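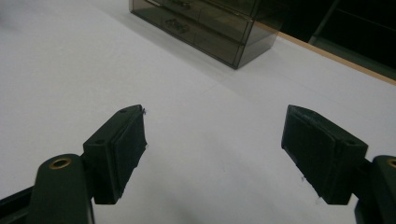

Ruba Obeidat asked last time whether the pads should be glued to the arms. No: use screws, as you will want to change them.

Handout 3: fitting the finger pads

Print both pads in one go, with five walls. Clear the screw holes by hand before fitting. Do up the screws until they just bite, line up the pads, then tighten.
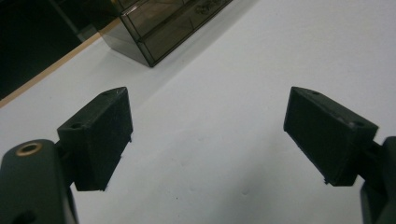 If the pads meet at the top first, slacken both and start again. Don't file them to fit. Check the gap at full opening and write it on your sheet.

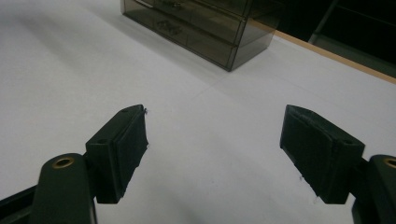

Trandstead Shared Workshop, Home Robotics Group

Practice for next time: open and close the gripper 12 times on a pencil, then go over the screws. Spare pads are in the Niketmont tin. Questions to Fouad Nimri.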